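Robots on the early shift: how the Tulell trial is going

Most of you will have heard by now that Plostavden has been trying out a robot from Tulell for the room checks between lets. The housekeeping team has asked for a proper account of it in the newsletter, as there have been a few different versions going round the canteen.

The company looks after 200 serviced flats. Each one gets a check after the guests leave and before the cleaners go in, to pick things up off the floor, look in the drawers for forgotten belongings and note anything that needs a repair. Until this spring two people did these checks on foot from six in the morning. It is dull work with a lot of bending, and it has always been the part of the rota that people try to swap.

Before a robot is sent to a real flat, its jobs are run through in simulation. The software comes from Clesov and has a made-up bathroom with a tiled floor, a vanity, a bath and a low wooden cabinet. Small items are put out in it, mousetraps among them, and the robot goes over the same jobs again and again.

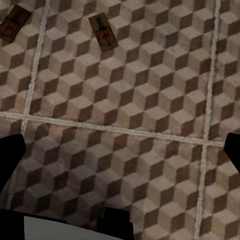

Floor work was the first thing the team asked for. Anything small and flat is a nuisance to pick up by hand forty times a morning, and it is also what people hurt their backs on. The housekeepers gave Tulell a list of what they find, with notes on which things must never be squeezed and which should be left alone for a person to deal with. Several items on the list were new to the engineers.

The training has run to 3477 attempts so far. Of these, 1036 were stopped and looked at by a member of our own staff, who marked what the robot should have done instead. This is a new job for us. Three housekeepers now spend part of the week at a screen, and they are paid at the supervisor rate for those hours. The rate was agreed in March and applies to anyone who takes the training later on.

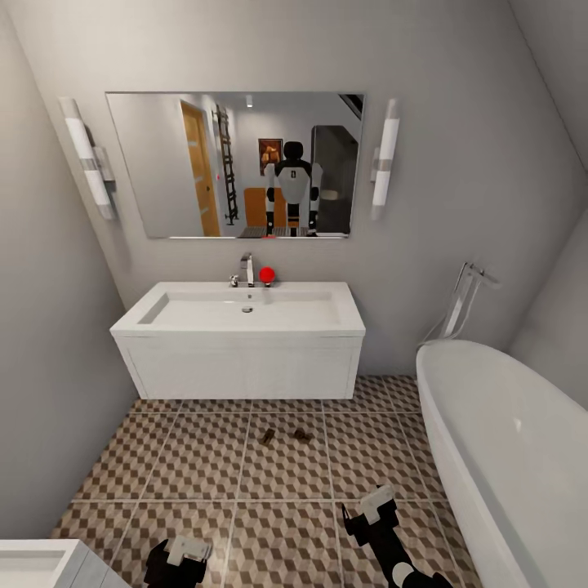

Bathrooms take the longest of all the rooms. There are mirrors, hard edges and not much space to turn, and the housekeepers who review the runs say they have become very strict about how close an arm may come to a basin or a bath. One of them has cleaned bathrooms for us for eleven years, and her notes on where to stand have been written into the instructions more or less word for word.

On hours, the position is this. No contracts have been cut. The six o'clock check will move to half past seven for the flats in the trial, and the people on it will go in with the robot and sign off the room themselves. Some staff like the later start. Others had built their childcare around finishing at two, and for them it is a real problem. They can stay on the old hours until September, and the union rep has asked for longer.

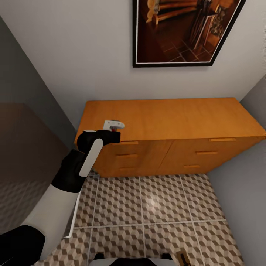 Drawers are still done by hand in the flats and will be for some time. Guests' belongings have to be logged by a named person, and the Klinhom booking system has no way to record anything else. Tulell would like to change that. Management has said it won't be discussed until the floor checks have run for a full season.

The trial covers 35 flats to begin with, all on the ground floor. If you work in one of them you will get a letter with your new start time and a half-day's paid training. Please don't move or switch off the robot on your own before you have done the training, apart from using the stop button, which anyone may press at any time.

Questions can go in the box by the linen store or to your shift supervisor. Answers will be pinned up next to the rota.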